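Shrinkage and Pilling in Home-Washed Knitwear

Textile Care Module, Group 9
Kamlesh Bhatt, Rosalía Pastor, Hằng Quách
Supervisor: Kurniawati Chin
Submitted 27th October

1. Background

Care labels on knitted garments usually give a maximum wash temperature and a drying instruction. They say little about spin speed, load size or how the garment should be handled while wet. Our group wanted to know which of these has the larger effect on dimensional change in a plain household wash, using equipment available in the Plavcombe teaching laundry.

The literature we were given in May separates two kinds of shrinkage. Relaxation shrinkage occurs when a fabric stretched during knitting and finishing returns toward its natural dimensions once wetted. Felting shrinkage affects wool and other scaled fibers, and is driven by agitation. The first is mostly complete after a few washes. The second continues for as long as the garment is agitated and can't be reversed.

2. Materials

Swatches were cut from three knits: a wool jersey, a cotton rib and an acrylic and wool blend sold under the name Revico. Each swatch was overlocked on all edges and marked with a square 200 mm on a side, using cotton thread in a contrasting color. Ink was tried first and ran in the cotton.

The machine was a front loader with adjustable spin. Detergent was an unscented liquid without enzymes, measured by syringe. Ballast was made up of old cotton pillowcases so that every load had the same dry weight.

3. Method

Swatches were conditioned overnight in the textile room before the first measurement. Each was then washed on either the wool program or the standard cotton program, both at the same temperature setting, and spun at low or high speed. After washing, half of the swatches were dried flat on mesh and half were hung from one edge.

Measurements were taken along the wales and the courses separately, with the swatch laid on glass and smoothed by hand without tension. Two people measured every swatch independently. Where the readings differed by more than 2 mm, the swatch was relaid and measured again by both.

Pilling was graded by eye against the printed standards kept in the Ninh cabinet. Grading was done under the same lamp each time, by the same person.

4. Results

Program had the largest effect on the wool jersey. Swatches washed on the cotton program shrank in both directions and lost stitch definition, while those on the wool program changed very little after the first cycle. Spin speed made no clear difference.

The cotton rib behaved differently. It shortened along the wales and widened slightly across the courses on both programs — the change was nearly all in the first wash, consistent with relaxation. Hanging recovered some of the lost length but distorted the top edge where the clips were placed.

The blend was the most stable in size and the worst for pilling. Its surface grade dropped after every wash.

5. Application to whole garments

Swatches don't have seams, collars or sleeves, and the ribbed parts of a garment may move at a different rate from the body. Cable patterns add a further complication. Crossing the stitches draws the fabric in, so a cabled panel is narrower and thicker than plain jersey with the same stitch count, and it holds more water. 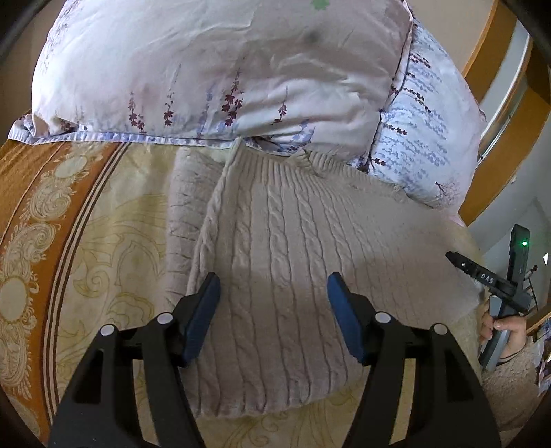
For this reason we suggest that any follow-up work should measure body length, chest width and sleeve length as separate quantities, with the garment laid flat and the sleeves straightened before each reading. Tuấn Lục, who ran the Griltonard drying trial last year, advised us to take the chest width at a fixed distance below the armhole seam. We would adopt this.

6. Limitations

Only one machine was used. The water was not tested for hardness. The pilling grades depend on a single observer, and the blend swatches came from one roll, so the result may not hold for other batches. The flat-dried wool swatches from the third cycle were moved before they were fully dry and have been left out of the comparison.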